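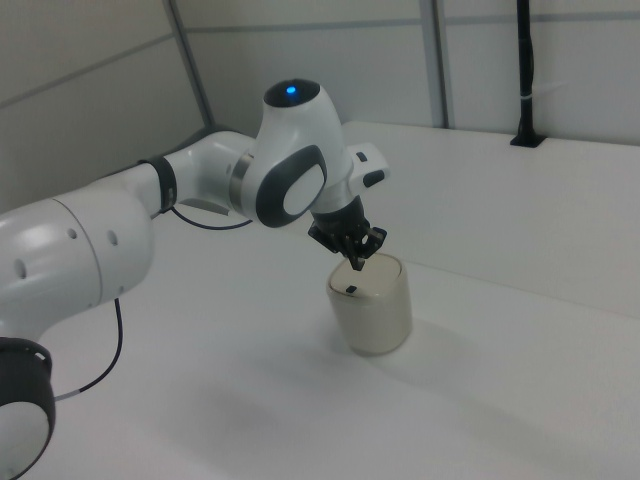

What size liner fits a small tabletop bin with a hinged lid?
Measure around the outside of the rim, halve that number, and buy a bag at least that wide when laid flat. Add enough height to fold over the edge.

Thread: Desktop bins, liners and lids that stay open

katis_34
Looking for a countertop bin for tea bags, pencil shavings and thread ends. Requirements: hinged lid, footprint small enough for a desk, light color. I have it down to the Netholm and the Bruka. The Bruka has a swing lid, which I have owned before and did not like. Any data on the Netholm hinge?

Escobar
Hinge is a plain pin type. Mine has held for 20 months of daily use. Opens past vertical by a few degrees and stays there. No spring, no damper.

flatpack174
Disagree on the hinge. Mine developed side play by the second summer. It still closes but the lid sits off center. I would take the swing lid. Fewer parts to align.

Escobar
Did you lift the bin by the lid? That will do it.

flatpack174
Occasionally. A lid on a bin that size is going to get used as a handle. I count that as a design fault.

marl
Swing lids need clearance on both sides and they pick up residue on the inner face. For tea bags I would rule them out. Also consider leaving the lid up during working hours. One hand to drop something in, no contact with the lid at all.
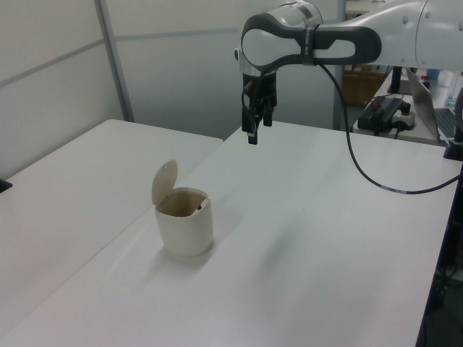 Small cream bin on a white table, lid up.

katis_34
That is close to what I want. Does a rounded square body take a standard liner, or does the bag bunch at the corners?

marl
It bunches a little. Push the bag down to the floor of the bin first, then fold the top over. If you fold first, the air under the bag holds it up and you lose capacity.

Escobar
I skip the liner. Dry waste only, tip it into the main bin, rinse in August and whenever else it needs it. A folded liner edge also keeps my lid from closing flush.

flatpack174
Unlined with tea bags will stain. Light interiors show tannin after a week or two. Baking soda paste, 20 minutes, then rinse. It lightens the mark but does not remove all of it.

marl
Agree on the staining. Disagree that a liner has to affect the lid. Use a thinner bag and trim the overhang to a finger's width.

katis_34
Going with the Netholm and thin liners. Will not lift it by the lid. I will post again if the hinge loosens.

flatpack174
Check it at the one-year point. Mine was fine until then.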